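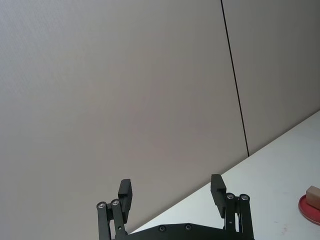 Search the archive Search Go

Re: the regional assembly and Tromesard
14/05/2023

Dear all,

Parvaneh Mousavi wrote:
> Tromesard has put off its election for the third time since February
> and the assembly sends its "warm regards." Is there any point in
> our writing to them again?

I think there is, Parvaneh, though I do understand how tired you must be (I read your message twice over breakfast and let my tea go cold). The assembly's charter lets any 3 member states call a special sitting, and so far only Praltero has asked. I would write to the other foreign ministries one by one – a real letter, on paper, from someone who lives in the region. We did this over the Sperling border closure and got 800 signatures, and two ministers wrote back, which was two more than I'd hoped for!

I'm happy to draft something if people can bear my long sentences. Send me your thoughts, and do mention the reporters still being held, as I'd hate to leave them out.

Warmly, from a rainy Plullside

Comments

Count me in for the letter. I can mail 100 copies from work.

Has anyone tried the opposition parties? They at least answer the phone.

Agree about the reporters. Please put them in the first paragraph.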